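Odetti Wooden Play Food and Cutting Set: Review

Posted in Toys & Play, April

We bought the Odetti set for my niece, who was three at the time, and it has been in use at our place for 8 months now. She comes over every Monday and it gets pulled out before her coat is off. I paid full price for it at Lendcombe, the toy store near the station, and I have no connection with the company.

I had two others on my list. The Prarnia set was cheaper but the pieces felt light and the paint had a strong smell out of the package. The Ó Ceallaigh set is beautiful and I would have liked to own it, but it costs more than twice as much, and I couldn't see spending that on something that would end up under the couch.

Cutting

The pieces are held together with hook-and-loop dots, and pulling them apart makes the crunching sound kids like. The dots on ours were glued in well. Two have come off so far, both from pieces that get cut the most. I put them back with ordinary wood glue and left them overnight, and they have held. A friend of mine, Sinéad Heffernan, has the same set at her home daycare, where it gets far heavier use, and she has had to reglue most of hers at least once.

The play knife has a rounded edge and won't mark a table. It is a little short for an adult hand but fine for a child. My niece needed help lining it up with the gap for the first couple of weeks. After that she managed by herself. 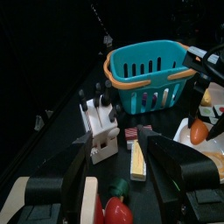

Can you wash the wooden pieces in the sink?

Wipe them with a damp cloth and a drop of dish soap, then let them air dry on a towel. Soaking swells the wood and loosens the dots. I left one piece in a bowl of water by mistake and it came out with a rough, fuzzy surface that I had to sand.

Paint

There is some wear on the corners and a few small chips where pieces have been dropped on tile. None of the color has come off on hands or in a mouth, and I did check, as there is a younger brother who chews everything.

Storage

This is the weak point. The cardboard box it comes in split along one side within a month. You will want a bin or basket of your own with a bit of depth to it.

Price and where to buy

I paid $25. Lendcombe still carries it, and the online listing had 205 ratings when I last looked, mostly good. The complaints were nearly all about the box.

I would buy it again for a child between two and five. Four stars, with one off for the box and the glue.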